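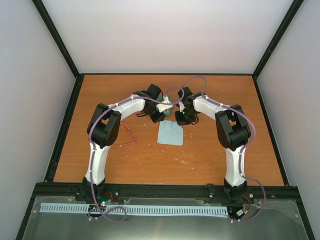
1. Enclosure and mounting
Posts and rails: no movement by hand at either back corner. Pass.
Front beam: both arm bases seated, fasteners torqued to the Uvton sheet. Pass.
Back and side walls: attached, no lifted edges. Pass.
Comment: the sheet gives torque for the base fasteners only. Rail joints were set by feel. Uvton should supply a value.

2. Arms and reach
Links and elbow sections: no cracks, no play with power off. Pass.
Minimum gap between grippers: software limit present, adjustable. Pass with comment.
Comment: the two grippers work very close together over the center of the table. The default limit of 50 mm is disabled in the cloth handling profile. Re-enable it before any operator training. The profile does not warn when it is off.

3. Cables
Purple cables, left and right: follow the links to the grippers, held with white ties. Pass with comment.
Slack at the elbow: sufficient through full travel. Pass.
Slack at the wrist: excessive. Fail.
Comment: both cables form loops near the grippers, and the left one arches into the space between them. Shorten or add a tie at the wrist. Repeat the 100-cycle travel test after the change.

4. Electronics at the front
Connectors: latched, none loose. Pass.
Indicator lights: lit at power on. Pass.
Exposed wiring: red and orange-red wires curve up close to the beam at the bases. Fail.
Comment: the Dudach cover kit fits this beam and is listed as an extra. It should ship as standard. Do not reach across the front with power on until it is fitted.

5. Work surface
Tabletop: flat, secure, usable. Pass with comment.
Housekeeping: open.
Comment: small white marks or scraps near the cloth and a bent piece of translucent red material to its left. Clear the surface before a run. Edges of the light blue cloth are slightly uneven; use a hemmed piece for acceptance.

6. Stop function
Stop button: both arms halt. Pass.
Restart: requires manual reset. Pass.
Stop time, worst case: 381 ms. Within the Eltlow site limit.
Comment: measured at full reach with no load. A loaded test is still owed.

Result: 2 fails, both wiring. Conditional acceptance. Trial license from Arellano may continue at reduced speed with the side access closed.

Inspection date: 2025-01-11
Next inspection: May, or on any change to cable routing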